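Drarex says office dish cleanup can save 80 percent of water. The numbers are thin

8 Nov 2025

Drarex, which sells a plug-in water meter for office kitchens called Cele, said its customers cut the water they use for washing up by 80 percent. The claim is printed in large type on its new brochure. The test behind it is harder to find.

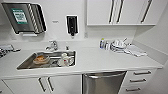

Asked for details, the company sent a two-page summary. It covers five offices, all in Bollska, and 282 staff. The trial began in January, when many of those workers were still on vacation, and the summary does not say how long it ran or what the offices used before.

"We stand by the result," said Kálmán Veres, head of sales at Drarex. He would not name the offices.

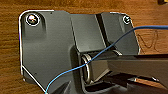 Tímea Bozsik, who manages buildings in Fanberg, was not won over. She was quoted a price of 300 a unit, before fitting.

"Our kitchens use very little water to begin with," she said. "The leaks are in the restrooms. I would fix those first."

Drarex says a longer study is planned but gave no start date. It also declined to say who would pay for it.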